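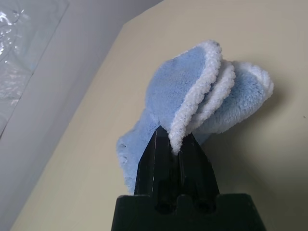 Surely a cloth is the simplest thing in the house to fold, a reader of the first edition wrote to the publisher, and a chapter on the subject is a chapter too many. The objection is a fair one. A flat sheet of paper keeps its crease, and a cardboard box keeps its corners. A soft cloth keeps neither, and students who fold well on paper are often surprised by their first results in fabric.

Chapter 8 deals with small household cloths: hand towels, face cloths, bibs and cleaning cloths. The methods follow the course of study used at the Stallow School of Housekeeping, and the terms are those of the Ralton word list on page 396. Students should complete Exercise 19 before they begin.

A cloth picked up by one corner falls into layers, and its outline is lost. The edging is the best guide to recovering it. Where the border differs in color from the body of the cloth, the eye can follow it from one corner to the next, even through a bunched section.

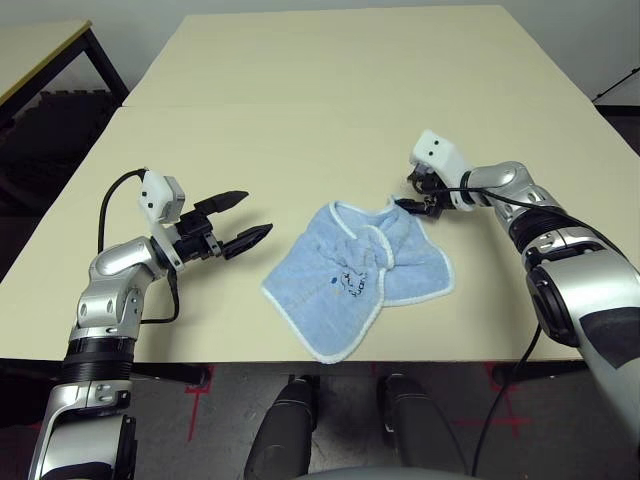

Figure 8.1. Light blue cloth with white edging, crumpled.

The work surface should be smooth, level and larger than the cloth when fully spread. Items not needed for the fold are set to one side.
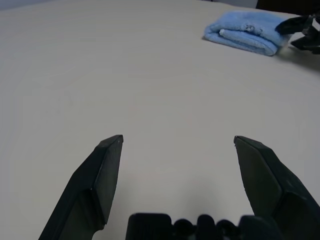
8.1 Finding the Corners

Lay the cloth down and loosen any twisted part before pulling on the edges. Trace the border with one finger until the first corner is reached.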